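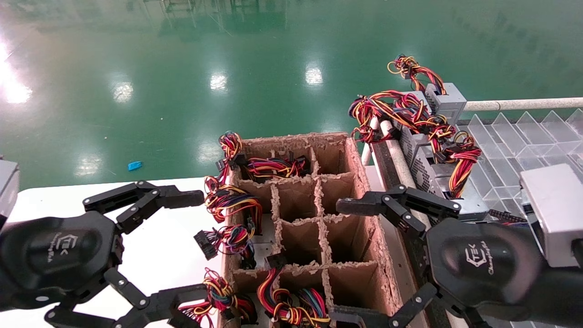 # Sakcombe field names

A table of field names in the parish of Sakcombe, with spellings, sources and rough locations. There are 465 rows, one per name form. A field that changed its name has more than one row, and the rows share a `field_id`.

Last full release: 23/12/2018. Small corrections go straight into the main file and are listed in `CHANGES.md`.

## Files

- `names.csv` — the main table
- `sources.csv` — one row per map, deed or interview
- `fields.geojson` — outlines, where we have them
- `notes/` — longer notes on single fields, plain text
- `CHANGES.md`

All text files are UTF-8. Use it when importing into a spreadsheet, or the surnames in `sources.csv` will come out wrong.

## Columns in names.csv

| Column | Meaning |
|---|---|
| `field_id` | Four digits, kept for good once given out |
| `name` | Spelling exactly as in the source |
| `name_std` | Modern spelling used for sorting |
| `source_id` | Points to `sources.csv` |
| `year` | Year of the source, blank if unknown |
| `use` | arable, pasture, meadow, orchard, wood, other |
| `certainty` | a, b or c, see below |
| `remark` | Free text |

## Certainty

**a** means the name is written inside the field on a map, or a speaker pointed to it on the ground. **b** means a deed describes the field by its neighbours and only one field fits. **c** is everything else. Please don't plot the c rows as points without saying so. They were placed by tithe number and the numbering on the north side of the brook is unreliable.

## Spelling

Source spellings are left alone, including ones that look like slips. "Hangin Peice" is in the table twice and is written that way both times. Long s is typed as ordinary s. Brackets in `name` mark letters we could not read, so `Cop[..] Mead` has two letters missing.

`name_std` was done by Zane Ots, who followed the spoken form wherever there was one. So the field the deeds call Goosehambury is sorted under Goosembry. Marilou Dalisay disagrees with this for the older deeds and her reasons are in `notes/spelling.txt`.

## Spoken names

45 of the rows come from interviews. Jad Qudah did most of them, Rimantas Eglītis the rest. Recordings are not included here. Speakers are given by a letter code and the decade they were born in.

Some names were only ever used by one family — "Top Telly", for one, after an aerial that stood in the hedge. They are kept in the table and marked `family` in `remark`.

## Known problems

- 20 rows have no outline. The fields went under the bypass, and the maps that show them don't line up with the modern base.
- `use` reflects the date of the source only. Long Orchard has been under barley for a very long time.
- Field 0218 and field 0281 may be the same field.
- Acreages from the deeds were typed up but never checked, and have been left out of this release.
- The glebe terrier still needs a second reading. Arūnas Kuusk has it until August.

## Reuse

The tables are free to copy and change with credit to "Sakcombe field names". The outlines were redrawn by hand and fall under the same terms. Scans of the deeds belong to their owners and we can't pass them on.

Corrections are welcome as an issue or a pull request. Give the `field_id`, the source you are working from and the page or membrane number.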